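Folding bench notes, July, Zustska workroom

Started 9:15, second coffee in hand. Back on the dark cloths today, and I have to say this is turning into my favorite part of the whole textile job. I thought folding would be the dull bit between washing and storage. Nope! Every cloth has its own opinion.

Leftover from last time: the Henare batch still needs labels. They are in the flat drawer under the window, folded but not tagged. Don't let them get mixed up with the Wostetham ones, the weave is close enough to fool you.

Tried the long fold first (in half the long way, smooth, in half again, then thirds). It gives a nice slim strip but the middle bulges and the ends creep out past each other. Went back to halves only. Much better. Halves, press from the center out with the flat of the hand, then square the corners before making the next fold. If you square them all at the end you end up dragging the inner layers around and it gets worse every time you touch it. Learned that on two cloths this morning and had to shake both out and start over.

Light bands: on the pieces with a pale edge I've been leaving the band showing along one long side. It makes a great straight line to check against, you can see a crooked fold from across the room. On black fabric you really can't see much else, the folds just vanish into each other. I'd like to do this for all the banded ones from now on. Write on the sheet if you hate it.

Moved from the table to the bed for the next round. I wanted to know if a soft surface ruins a fold, given that most people at home fold on a bed and not on a nice hard bench.

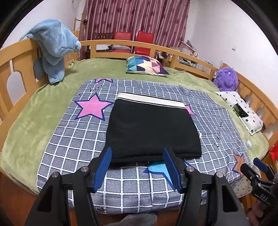 Black cloth, folded flat on the star sheet, pale band at the far edge.

Very pleased with that one. Same halves method as on the table. Pressing down is different on the mattress, your hand sinks and takes the cloth with it, so I switched to long light strokes toward the edges and that sorted it out. The checked sheet is a huge help too! All those white grid lines give you something to line up with, and I caught myself using them like a cutting mat. Might be cheating a bit. I should repeat it on a plain sheet to be fair.

The green plush underneath is a mixed blessing. It's thick, so the sheet slides on it when you lean in. Tucking the sheet in tighter before starting would probably do it. Also the rails on this bed are curved and wrap around the sides, so reaching over to the far edge of a cloth is awkward. Work close to you and turn the cloth, don't stretch.

Test I'm planning: 42 folds total, split between bench and bed, same cloth size, no ironing. Rest each one 5 minutes, then lift by one edge, set it down, and look at the corners. Scoring 1 to 5, where 5 means I wouldn't touch it again. Score sheet is in the Jukurley folder, second tab.

To do
Labels for the Henare batch
Find a plain sheet
Try a towel with the same method, I bet it needs one fold fewer
Ask whether banded edges go toward the front of the shelf or the back

Stopped 11:40. Hands smell like fabric softener. More after lunch if the bench is free.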